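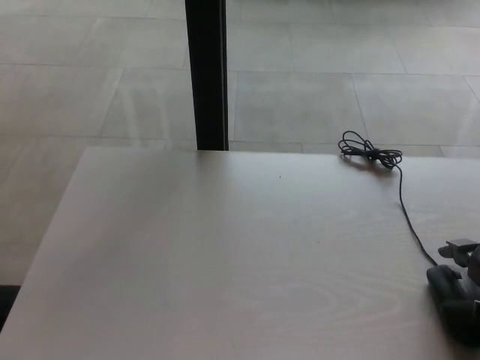

Home Posts Replies Media Likes Search

Genji Tanabe
Cable storage thread. I have re-coiled every lead in the Eltenham workroom this January and have notes. Mostly for people who share a bench and keep finding knots.

Genji Tanabe
The figure-eight bundle is the default for thin black leads. Fold, cross, fold, done. It is fast and it takes up very little bench. It also puts a tight bend at each end of every loop, always in the same spot.

Genji Tanabe
For a lead that lives in a drawer and comes out twice a year, fine. For one that gets opened out daily, use over-under. Alternate the direction of each loop so the twist cancels. Loop diameter about a hand span for thin cable, larger for mains.

Genji Tanabe
If the slack has to stay on the table while the other end is connected, park the bundle toward the back and let a single strand run forward in an easy curve. Do not pull the strand straight. You want some give at the connector before the bundle starts to move.

Genji Tanabe
Most failures I see are within a few centimetres of the plug. The middle of the cable is usually perfect. Strain relief gets bent sharply, the conductor work-hardens, and you get an intermittent fault that disappears when you go looking for it with a meter.

Genji Tanabe
Ties. Hook and loop only, 3 wraps at most, snug enough to hold and loose enough to rotate with a finger. Zip ties get overtightened and then someone goes at them with side cutters. I have retired two good leads with nicked jackets for that reason.

Genji Tanabe
I bought the Tidow straps in a pack of 100. They shed a bit of fluff at the cut end but they hold. The Uleo ones are wider and too stiff for anything thinner than a pencil.

Genji Tanabe
Table surface matters more than I expected. Pale matte woodgrain is good for this work. Black cable shows up immediately, and so does a dropped screw or a crumb. On the old dark bench at Maruyama I lost ferrules constantly.

Genji Tanabe
Wipe down with a damp microfibre cloth, then a dry one. Lift the coil first, don't wipe around it. Grit under a cable gets dragged every time the cable moves, and a matte finish will polish up in a line along that path.

Genji Tanabe
Labels: flag style, both ends, length in millimetres. I measured one sold as 3,000 and got 2,881 tip to tip. Not a problem until you have planned a run around the number on the packet.

Genji Tanabe
Reply to a question in my messages: yes, you can relax a lead that has set in a figure-eight. Hang it full length from a hook overnight in a warm room with the plug end down. No heat gun. PVC jackets go shiny and then they crack.

Genji Tanabe
Still to do: the adaptor drawer.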